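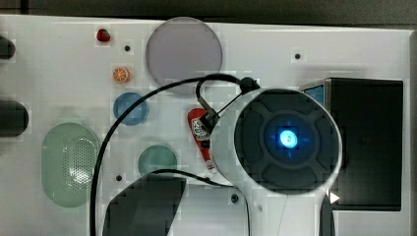 Play food returns to the Wukgate room

The play kitchen shelves at the Wukgate family room have been restocked, and the sets are available to all registered families and childminders from the start of June. The stock now includes fruit, small dishes, plates and bottles, chosen with children over three in mind. Smaller pieces, such as the strawberry and the orange slice, are kept in the lidded tubs on the upper shelf and should be requested at the desk.

Members who used the service before the spring closure will notice a change in how the sets are issued. Items were previously lent singly, and a considerable number were returned to the wrong tub or not returned at all. Each set is now lent complete, in a numbered bag with a printed list of contents. Borrowers are asked to check the list on collection and again on return. A family may hold 2 sets at any one time, and the loan period is 30 days. Loans may be renewed once, in person or by telephone, provided that no other family has reserved the set.

All pieces should be washed by hand in warm soapy water and dried thoroughly before they are packed. The dishwasher should not be used, as several of the plates returned last year had warped and could no longer be stacked. Where a piece is cracked or has a sharp edge, it should be placed in the small envelope inside the bag and reported at the desk. No charge is made for ordinary wear.

The centre is grateful to the Rallis Fund, which met the cost of the new stock and of the storage tubs. A matching selection will be placed at the Cudusstead branch later in the summer, once the shelving there has been fixed to the wall. Until then, Cudusstead families may reserve a Wukgate set and collect it from their own branch.

Parents have asked whether donations of play food can be accepted. Clean plastic pieces in good condition are welcome at either branch during opening hours. Felt, knitted and painted items cannot be taken at present, nor can any piece with a magnet or battery.

The Prandilley catalogue lists the contents of every set. Sets may be reserved by quoting the number printed on the bag; the fruit and dishes set is 1041.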